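Forum > Studio Craft > Glazes and Firing

Tags: beginners, kilns, shared studios

Shelves warping at cone 7

koenv_clay
I joined the shared studio in Keltulcombe in December. Two of the shelves are bent already. Do you turn them over between firings?

Yetunde O.
Yes, every firing. But then you must wash only with alumina, or old kiln wash will fall on the pots.

T_Miyazaki
I don't agree. I never turn mine, and after 100 firings they are flat. I think your posts are too far apart – use three, not four.

koenv_clay
Three posts on a big shelf? It feels risky to me.

Yetunde O.
Three is correct, I only disagree about the turning. Also go slower, 60 degrees an hour at the start.

koenv_clay
Thank you both. I will try three posts first.
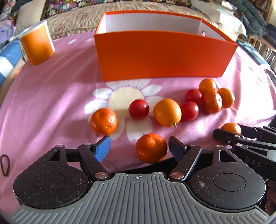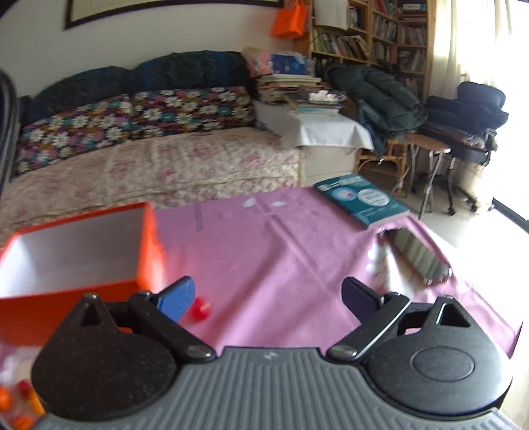
Pink cloth in both.

Re: Shelves warping at cone 7

ifeanyi_b
Which brand are the shelves? My old ones from Skoltent bent too, with three posts.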